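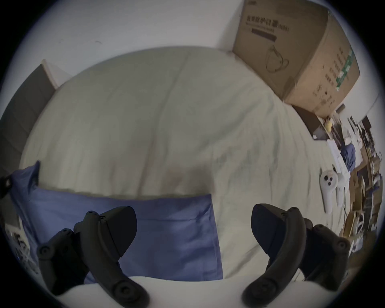 Section 3. Making Up the Bed

Print this page | E-mail this page

This section covers the beds in all furnished apartments at Blackwood. It applies to the full change between tenants and to the Friday change for tenants who have linen service. For sofa beds, see Section 9.

Before you start

Take one linen pack from the hall closet. Packs are sorted by bed size, and the size is written on the tag. Each pack holds a bottom sheet, a duvet cover and pillowcases. Colors may differ from pack to pack. Use the pack as it comes and do not swap pieces between packs, even when the shades look close.

CAUTION: Wash your hands before you open the pack. Hand cream and cleaning spray both leave marks on light fabric.

3.1 Stripping the bed

1. Take everything off the bed and put it on the chair or the dresser. Tenants' belongings go to the same spot every time, so that they can find them.
2. Remove the pillowcases and set the pillows aside.
3. Unbutton the duvet cover at the foot end. Hold the duvet by its bottom corners and pull the cover away from you.
4. Lift the bottom sheet at the corners and roll it toward the middle. Do not drag it across the floor.
5. Look over the mattress protector. If it is stained or damp, replace it and write the apartment number on the laundry sheet.

NOTE: Check the duvet itself on both sides. Pale duvets show every mark. A small mark can be spot cleaned with cool water and a drop of plain dish soap, then left to air until fully dry. For anything larger than your palm, send the duvet out and take a spare. Spares are stored under stock number 634.

3.2 Fitting the bottom sheet

1. Find the label on the sheet. It goes at the foot of the bed, on the left.
2. Hook the two head corners first. If the bed stands close to a wall, pull it out a hand's width.
3. Walk to the foot and hook the other two corners.
4. Smooth from the middle outward with flat hands. Tuck any slack under the mattress.
5. Push the bed back to the wall.
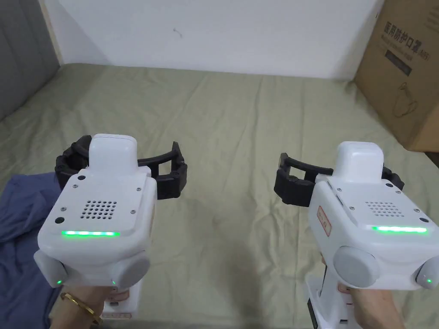 Fig. 3-2. Green sheet on the bed, with the wall at the far end.

CAUTION: Take off rings and bracelets with rough edges before you smooth the sheet. A single snag will run in the wash.

If a corner will not reach, you probably have the wrong size. Check the tag again before pulling harder. Torn corner elastic is the most common reason for a sheet being taken out of use.

3.3 The duvet

1. Turn the cover inside out and reach in to the two far corners.
2. Grip the corners of the duvet through the cover and shake the cover down over it.
3. Match up the bottom corners and close the buttons.
4. Lay the duvet on the bed with the buttons at the foot. The overhang should be the same on both sides.
5. Pat the filling flat. Light creases in the fabric are fine and will drop out overnight. Do not iron on the bed.

3.4 Pillows

1. Hold the pillow lengthwise, fold it once and slide it into the case.
2. Let it open inside, then work the corners of the pillow into the corners of the case.
3. Tuck in the flap and place the pillow with the open end facing away from the door.

Pillowcases do not have to match the duvet cover. Plain colored cases are issued with some packs and are used in the same way.

3.5 Finishing

Boxes, suitcases and shopping bags belonging to the tenant may stay where the tenant left them, unless they block the radiator. Put back whatever you moved in step 1 of 3.1. Bag the used linen, tie the bag and attach the tag from the new pack.

Enter the change in the log under code 1042 and initial it. Questions about linen stock go to Esperanza Esposito. Report damaged beds or mattresses to Taner Karaca the same day.

Next: Section 4, Bathroom Linen

Shares: 9 | Comments: 3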